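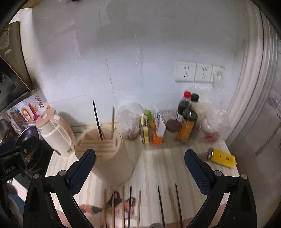 According to Fadime Dönmez, a gripper that closes crooked was put together crooked, and we should stop blaming the software. We had been blaming the software since January.

She was right, which did not improve the mood. The Erano hand tool has two black arms with a dark blue pad at each tip, and the silver pivot screws on the linkages do most of the deciding. Ours had been tightened by five students with five opinions. The right arm lagged the left until the last bit of travel, so chopsticks rolled instead of being pinched.

Maintenance, as now practiced: open the jaws all the way, back off every pivot screw, retighten in pairs, wipe the pads, then run 100 open-close cycles with nothing in them. After that we check the screws again — 11 minutes if the driver is in its drawer. Pads get swapped at 200 sessions. The log sheet is taped inside the case lid, and initials are required, including mine.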